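Okville Kitchen Words: README

Hi, and thanks for downloading this! Okville Kitchen Words is a word list with short recordings of what people in one town call the stuff in their kitchens. I started it one February when my neighbor asked to borrow my "fish slice" and I handed her a knife. She wanted a spatula. I've been collecting ever since.

Questions go to me, Kane Pryor, at the address in contact.txt.
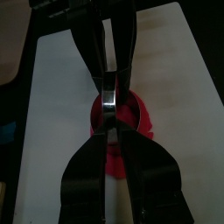
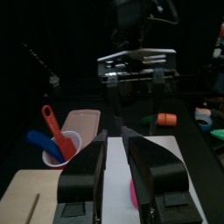
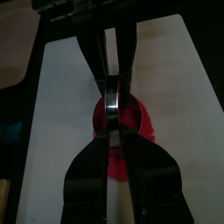
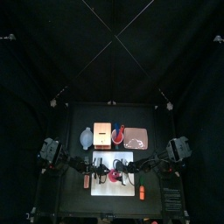

What you get

One spreadsheet (words.csv), one folder of audio clips (clips), and a plain text file of my notes, which are messy and full of half-finished thoughts. There are 1,004 entries in the spreadsheet and 392 of them have a clip to go with them. The rest were written down by hand, mostly at the market, where it's way too loud to record anything.

Each entry has the word, how the speaker spelled it (if they had an opinion, and boy did some of them), the thing it names, the part of town, and an age bracket. I left names out of the spreadsheet completely.

Who talked to me

119 people, from teenagers up to a lady who told me she was "past counting." Zuweira Zakaria did a lot of the interviews on the east side and she's much better at it than I am. She gets people telling stories, and then the good words just fall out. Valdir Falcão cleaned up the audio. If a clip sounds nice, thank him. If it has a bus in it, that's one of mine.

How we asked

No fancy method. We said "what do you call the thing you use to..." and let people finish the thought. We tried hard not to say our own word first, and we slipped up plenty of times. Entries where we slipped have a "y" in the prompted column, so you can drop them if you're being strict.

Zuweira also asked everyone what their grandmother would have said. Those answers are in the older_word column, and I think that's the best column in the whole thing. Go read it even if you never open the rest!

Known problems

The west side is thin. I don't know many people over there and it shows.

Spelling is all over the place. I kept what people gave me, so the same word for a colander turns up five different ways. Sort by the thing column if you want them side by side.

A handful of clips have the wrong age bracket. Kwabena Odoi found a bunch of them last spring and I fixed those, but I'm sure there are more hiding.

"Pot" and "pan" are a swamp. Some folks use one word for both, some split them by handle, and one man split them by whether his wife would let him wash it. I wrote down what he said and moved on.

Using it

Do what you like with the spreadsheet, classroom stuff included. For the clips, please keep them with this README and don't try to work out who's speaking. People were kind enough to let me record them in their own homes and I'd like to keep it that way.

The csv is UTF-8. If your accents come out as garbage, open it through the import menu — double-clicking it tends to make a mess.

Changes

1.2: fixed age brackets, added the older_word column for the east side
1.1: took out duplicate clips, renamed the audio folder
1.0: first upload, 700 entries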